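Estia Working Group: minutes of the meeting held on 29th July

Chair: Ro-un Yook
Present: members from Dikum, Truvska and Verbeke
Apologies: none received

1. Minutes of the last meeting

The minutes of the March meeting were agreed with one change. Item 4 should say that Verbeke pays for the coach and Dikum for the lunch.

2. Demonstration visit

The group went to see the hand-held gripper work before the meeting began. The visit took 40 minutes, including questions. Members were shown how a person works with one gripper in each hand, and how the marker on top lets the software follow where each gripper goes. Truvska asked if the same grippers could be used by left-handed staff. The answer was yes, as the two are worked separately. 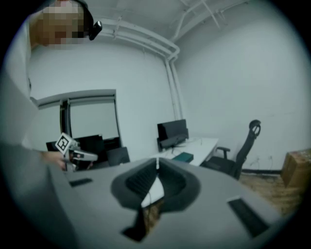
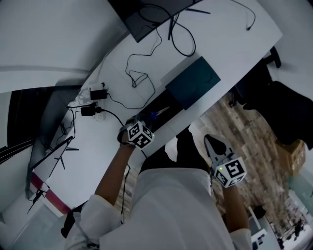

Visitor numbers for the open day were then discussed. Dikum wants to invite 100 people and Verbeke thinks this is too many for one afternoon. It was agreed to run the day in groups of 13, with each group getting a short talk first and then a turn at the desk. Ro-un Yook said the black cables on the desk must be tied back before visitors are let near it, and that the notebook lying there should go in a drawer, so that people have a clear surface to try the grippers on. Truvska asked for a second desk. The chair will find out if one can be had, but the plan should not depend on it.

3. Open day: other points

Dikum will write the sign for the front door and send it round for comments. Verbeke reported that the car park holds over 40 cars and that the lower gate will be left open. Children under 13 may watch but will not use the grippers. A member asked if visitors may take photographs. Agreed that they may, if they ask the person working first.

4. Costs

Truvska's bill for printing has not come in. Carried over.

5. Actions

Ro-un Yook: second desk; cable ties; talk for the first group
Dikum: door sign; final guest list
Verbeke: gate; name badges
Truvska: printing bill

6. Any other business

The heating in room 2 is still not working. Dikum has reported it again.

The date of the next meeting will be sent by email.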